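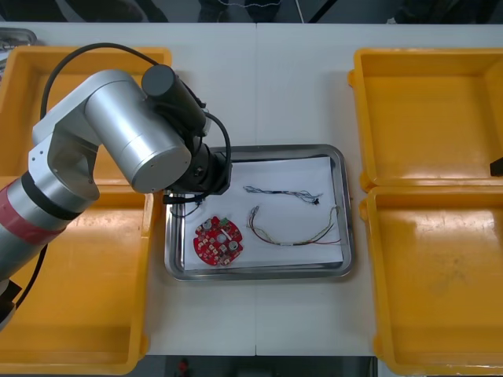

Taha Bouzid wrote to us in October that he had given up on cardboard lids and jar tops for his small parts, and could we please put the tray and the bins together on one page so he didn't have to go hunting for them separately. Well, Taha, it took us a while, but we got there!

# Prallham Bench Sorting Set

The Prallham set is our everyday answer to the question of where to put things while you're working on small electronics. You get one stainless steel tray and four yellow plastic bins, and they're meant to live on the bench together, with the tray in the middle and the bins on either side (though plenty of people line all the bins up on one side, and that works fine too).

We started out selling the tray alone. It was a good tray and it still is, but customers kept asking us what to put next to it, and we kept sending them off to three different pages. So now it's a set, and you can still buy the pieces singly if that suits you better.

## The tray

It's a rectangular tray in stainless steel with rounded corners and a raised rim, so a screw that gets away from you has a fair chance of stopping before it reaches the floor. The rounded corners make it much nicer to wipe out, too. If you've ever tried to get solder crumbs out of a square corner with a cotton swab, you know why we care about this.

We like to lay a plain sheet of white paper in the bottom. Small circuit boards and wire harnesses show up beautifully against it, you can scribble a note next to a part if you need to, and at the end of the job you just lift the sheet out and start fresh. Please don't count on paper or bare steel for static protection, though. If your boards are sensitive, use a proper grounded mat and wrist strap as you normally would.

## The bins

Yellow was the easy choice, and we've never been sorry about it. Black connectors, blue and white wire, little red boards: nearly everything we handle stands out against it. The plastic does pick up light scuffs on the inside floor with use. It doesn't hurt anything, and a soft cloth with a drop of dish soap takes care of ordinary grime. Keep hot irons and strong solvents well away.

A lot of folks sort one kind of part to a bin, boards in one and harnesses in another. If you do kits, you might prefer to give each finished kit its own bin. Either way, leave harnesses in a loose curve when you set them down, and don't pull on the connectors to straighten them out.

## Ordering

| Item | Order no. |
|---|---|
| Full set, one tray and four bins | 1000 |
| Tray only | 344 |
| Single bin, yellow | 775 |
| White liner sheets, pack of 80 | 80 |

(Yes, the liner pack really does have the same order number as its sheet count. It made sense to somebody here once, and now we're all used to it.)

Full sets ship from our Tavares warehouse, nested with the tray on top. Liner sheets travel flat in their own sleeve, so don't toss the packing before you've found them!

If you already own our older Jarkard bins, they'll sit beside this tray just fine, but they won't nest with the new ones. Drop the Bitum parts desk a note before you order if you're mixing old and new, and we'll help you sort out what you need.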